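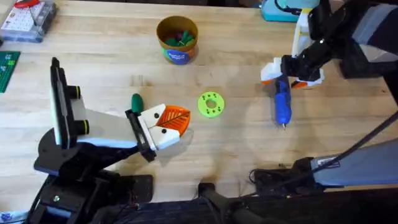
The two-arm bench at Gravix, with the green ring between the grippers.

I went to the Gravix open day in Jestthorpe mostly to see whether the Moussa method holds up outside its own paper. The claim is that two arms can learn a bench job from 40 human demonstrations, where the older approach needed 200. We were given coffee, a badge and a slide with a steep curve on it.

The bench itself I liked. It's a plain wood table with an orange ribbed finger on the left gripper, a slim blue tool in the right one, and the sort of clutter you find on any workbench. No glass box, no spotless white floor.

My trouble is with the numbers. The headline result rests on 104 trials, all run on this one table. I asked what happens if the ring starts somewhere odd, or if the tub of green parts gets moved. The reply was that "most" positions are fine. How many is most? That wasn't on the slide. Then it came out that the model had first been trained on 2667 recordings from the Asley site - a different job, they said, but similar arms. I'd call that a good deal more than 40.

The talk at 3 p.m. was better, with a failure chart I would have put first. They plan to repeat the tests at Asley in June, on a bench the model hasn't seen. I've asked for those results, good or bad.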